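Stirnwood's hand-held grippers get a proper service at last

18 February 2021

If you've been up on the Stirnwood mezzanine this week you'll have noticed that the Hekau pair is back in use, and I'm very pleased to report that both grippers now close when you ask them to. I've spent more hours with these two than I'd care to put on a timesheet, so forgive me if I go on a bit.

For anyone on the Pacheco side who only ever sees the recordings: the Hekau set is two hand-held grippers, one for each hand, and each has a white marker cube on top so that the tracking software knows where it is and which way it's pointing. You hold them, you do the job, and the arm downstairs learns from what you did. We put the pair into service in September and they've done 2,545 logged runs between them, nearly all of it clothes. Shirts off hangers, shirts onto hangers, jackets, the dreaded scarf.

The trouble started with the left one. It had gone stiff at the very end of its travel, just where you need it to be gentle, and people were squeezing harder to make up for it. You could see it in the data too (a nasty little jerk as the fingers met). I took it apart expecting a worn spring and found lint. So much lint! It had worked its way along the slide and packed itself into the corner behind the finger mount, grey and solid, like something out of a tumble dryer. I got it out with a wooden skewer and a soft brush, wiped the slide down, and put it back dry. Please don't oil these. Somebody had, and that's what the fluff was sticking to.

The right one was cleaner inside but its cube had worked loose. It was only a tiny wobble, you'd hardly feel it with your finger, but the tracking certainly could. Two of the screws underneath had backed out. I've refitted them with a dab of threadlock, checked the other cube while I was there, and wiped all the printed faces with a barely damp cloth. A greasy thumbprint across a marker is enough to lose it under the strip lights, so do try to pick the things up by the handle.
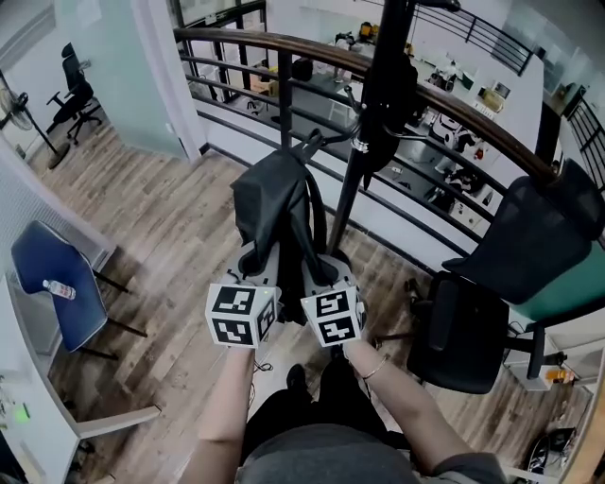 After that came the calibration, and I'd set aside a whole afternoon for it. The Fultora software wants to see each cube from all sides, slowly, and it sulks if you rush. I got a bad result on the first go and a worse one on the second, then realised I was still loading the old cube file from before the screws were done. With a fresh file it went through without a murmur. We did 126 check runs over the next couple of days, mostly on dark fabric because that's what was giving us grief, and 32 of them went in the bin. That sounds like a lot, I know! Most of those were the operator turning a wrist so far that the marker faces couldn't be seen, and we'd been doing it for months without anyone spotting the pattern. The closing jerk has gone completely from the left-hand traces, and I may have done a small dance about that.

I've changed a couple of things in the daily routine as well. The slides now get brushed out at the end of every session, both sides, fingers fully open. It takes a minute or so and the brush lives in the lid of the Hekau box, so please put it back there. The cubes get a wobble test before you start: hold the body, nudge the cube with one finger, and if it moves at all, stop and come and find me. Don't tighten it yourself, even a quarter turn, or the calibration's gone and we won't know when it went.

The finger pads will need doing next. The left pair are shiny at the tips and they're starting to let go of anything slippery. Pacheco have a spare set on the shelf and say they'll send it over with the next delivery, so I'd expect to fit them early next week. I'll have to run the Fultora calibration again afterwards, which will put the pair out of action for the morning. If you've got linings or anything satiny on your list, leave it until the new pads are on. Heavier stuff is fine in the meantime.

There's also a new sheet inside the box lid for jotting down anything odd. Stiffness, a click, the tracking dropping out on one hand, all of it. I'd much sooner read ten notes about nothing than find another lump of fluff the size of a broad bean. The old sheet had a single entry on it, from me, and it said "fine".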